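# Freeing up a stiff toothed ring

I do all my fiddly little repair jobs on a wooden table, sitting down, with a cuppa out of reach (I've learned!).
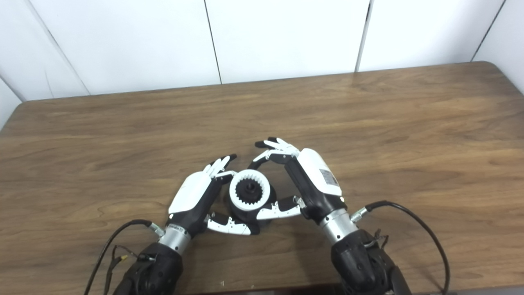 Litden wrote in to ask whether you can just go in with pliers. Please don't, I told them, because the teeth mark so easily, and then you've got a second job on your hands.

So, how I go about it:

1. Stand the part on its base with the teeth facing up.
2. Go round the teeth with an old toothbrush. I give mine four slow laps, then tip the crumbs out and do it again.
3. Put one drop of light oil where the ring meets the body. One! Leave it for six minutes.
4. Hold the body steady with one hand and try the ring with the other, a tiny bit each way. If it won't budge, back to the oil.
5. Wipe everything down with a dry cloth.

My Drillow one was a proper pig back in March and needed nine goes before it gave in, so don't lose heart. If your ring is held in by a clip, get that off first – I forgot once and spent a whole evening cross with a perfectly healthy part.

Next up is the Fagundes, when the new brush arrives.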